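Mirjam Michiels has about forty kinds of rye flour in her head and only one in her kitchen at the moment, and she would like you to know that the one in her kitchen is magnificent.

"Smell that," she says, and pushes the open bag across the bench before I've got my coat off. It smells like hay and honey and a little bit like a shed, in the best way. "Stone-milled in April. You can't fake that, and I've tried!"

I'd come to Caltport to talk about her sourdough crackers, sold under the name Surkano, which I have been eating by the boxful since a friend left some at my place after a barbecue. I stayed for most of the day. We talked about crackers for maybe half of it, and the rest went to starters, ovens, her mum's cooking, the colour of a proper crust and why caraway deserves a better reputation.

She didn't set out to bake for a living. She was working in the office at Declercq, a shipping agent down near the harbour, and brought a tin of crackers in for morning tea. "They were made from discard, the bit of starter you'd otherwise chuck in the bin. I was feeding it every day and I couldn't stand the waste. I rolled it out thin with some oil and salt and it came out of the oven like glass. I stood in the kitchen and ate the whole tray."

The first tin was gone by ten o'clock. The second one had a list of names taped to the lid. Before long she was baking before work and again after tea, and her neighbour Wouter Vanhove, a retired pastry cook, had started leaning over the fence to ask what on earth she was doing in there.

"I could smell it was too hot," Wouter tells me. He's come over with a jar of pickled cucumbers and clearly means to stay for lunch. "Every batch, the edges were catching. You could smell it from my tomatoes. I told her, drop the oven and leave them in longer. A cracker wants to dry out. It's a different job from baking bread."

"He was right, and it was very annoying," says Mirjam.

They've been working together ever since. He looks after the bake and she looks after the dough, and neither is allowed to touch the other's end of the bench without asking. Her starter is called Grumetti and lives in a crock the size of a bucket. It began with rye flour and tap water on a windowsill, and she writes down every feed in a school exercise book: the flour, the water, how warm the kitchen was, what the thing smelled like. I had a flick through. One entry says only "pear!!" with a line under it.

"That was a beautiful morning," she says. "Ripe pear, really clear. I went next door and got Wouter out of bed to smell it."

"In my dressing gown," says Wouter.

I ask what she'd tell someone who has killed three starters in a row and is beginning to take it personally. (I may have been asking for myself.)

"Oh, it's nearly always still alive! People see grey liquid on top and panic. Pour it off or stir it in, give it some fresh flour, put it somewhere cosy and walk away. Take a spoonful from the middle, where it's happiest, and start again with that. If it's gone pink or furry, all right, say goodbye. Otherwise have a bit of faith." 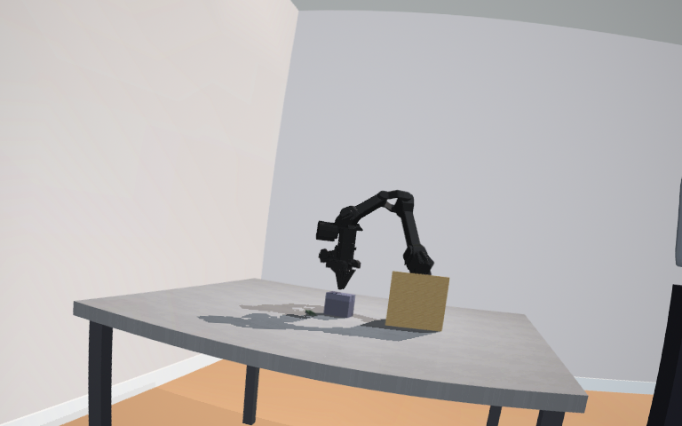

The crackers themselves are simple enough on paper. She weighs out 200 grams of discard, the same of rye and plain flour mixed, a good glug of oil, salt and whatever seeds she's in love with that month. The dough rests overnight in the fridge. Then it gets rolled until you can nearly read through it, and this is the part she gets excited about, hands going everywhere.

"Thin, thin, thin. Thinner than you think is sensible. If you've got a pasta machine, use it. If you've got a wine bottle, that works too – I used a wine bottle for the whole first year. And dock it all over with a fork or it'll puff up like a pillow. Some people like the pillows. I quite like the pillows, to be fair, but you can't get them in a box."

Her biggest order so far was for a wedding up the coast, 548 crackers in one go, every one of them cut round to match the cheese. It took the two of them a day and most of a night. Wouter still talks about the offcuts with great tenderness. They ate them with soup for a week, then crumbed fish with the rest.

What about flavours? There's a plain salt, a caraway, a black sesame and a chilli one that she describes as "cheeky". A beetroot version was abandoned when the colour baked out to brown. Saltbush is her favourite at the moment, and she gives me a handful from the cooling rack. It's savoury and slightly grassy and I have to be asked to stop.

"You want to put something on it that isn't shouting," she says. "Ricotta, a bit of lemon. Smoked trout if you're feeling flash. My mum has hers with butter and jam, and I used to be horrified, but have you tried it? It's so good."

We try it. It's apricot jam, made by Wouter, and it is so good.

Over lunch I ask whether she misses Declercq. She thinks about it properly while she's cutting up the cucumbers.

"I miss the people, and I miss sitting down. I liked the work, too. But I used to look at the clock all day there, and now the only clock I look at is the oven timer. I'm tired at the end of the day in my legs and not in my head. I sleep like a log."

Wouter says he had been bored silly in retirement. He'd repainted the shed twice. Now he's up before six and has firm opinions about trays, which he shares with me at length: heavy, dark, never washed with soap, and never lent to your brother.

There's a rye and honey loaf coming next, baked in long tins and sliced thin for toasting. The test loaf comes out while I'm packing up, and Mirjam taps the bottom of it and holds it up to her ear, grinning. It needs to sit until tomorrow before it's cut. She wraps it in a tea towel and hands it to me anyway, with instructions written on a paper bag.

"Tomorrow," she says at the gate. "Promise me. Not in the car."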